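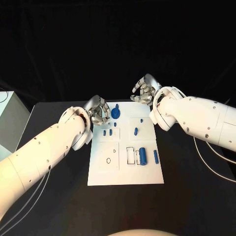
# Chapter 3: Pegs, Posts, and Slots

Sorting parts by size is one of the oldest bench skills, and most people learn it badly because they start with too many parts. A beginner's board should hold only a few pieces in one color, so that size and shape are all there is to go by. On a white board with blue parts, the wide round base of the knob stands out at once, while the small pegs take a second look. Recessed panels help too, as each one keeps its pegs apart from the rest.

In this chapter you will set up a board, place each part in its slot, and clear it again. The Nundby workshop course gives this task 100 minutes. Allow more if your group is new to it.

Before you begin, read the safety notes on page 59. You will need:

- one board with its parts
- a dark, flat table
- a copy of the Plundach record sheet

## 3.1 Setting Up the Board

Lay the board lengthwise, with the knob at the far end.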